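The new curtain is up!

27/01/2019

I have wanted a proper pale curtain behind the white table ever since we moved to Kennedy, and this weekend it finally happened. I'd dithered over two fabrics, Julletti and Soltevier, and went for the Soltevier in the end (65 pounds, including the thread). It's so lovely and weighty!
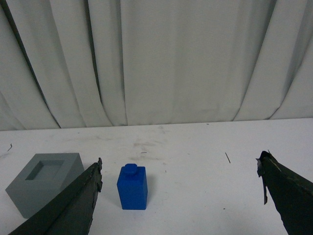
I did think about hemming it shorter, but I love how it comes right down to the back of the table and bunches a little. It makes the whole corner feel calmer. The folds are all over the place and I'm leaving them exactly as they are, no ironing, no tie-backs. Every time I walk past I stop and look at the shadows in them.

The table is next. It's had a hard life and the top needs a really good scrub, scuffs and all. I've got a tub of Treltari cleaning paste under the sink, so I'll try that one evening this week.
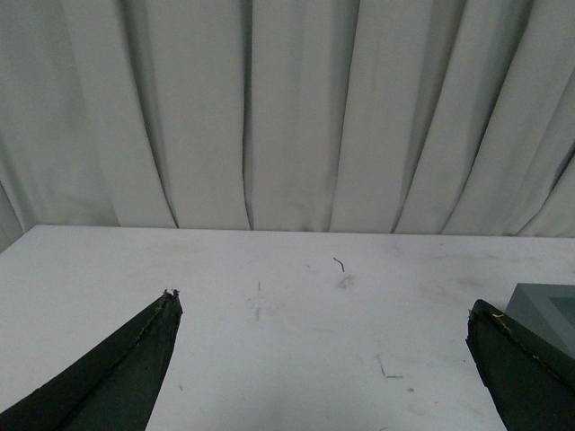 Pale pleats, and a tabletop still waiting for its scrub

Has anyone used the paste on a matt white surface? Do tell me!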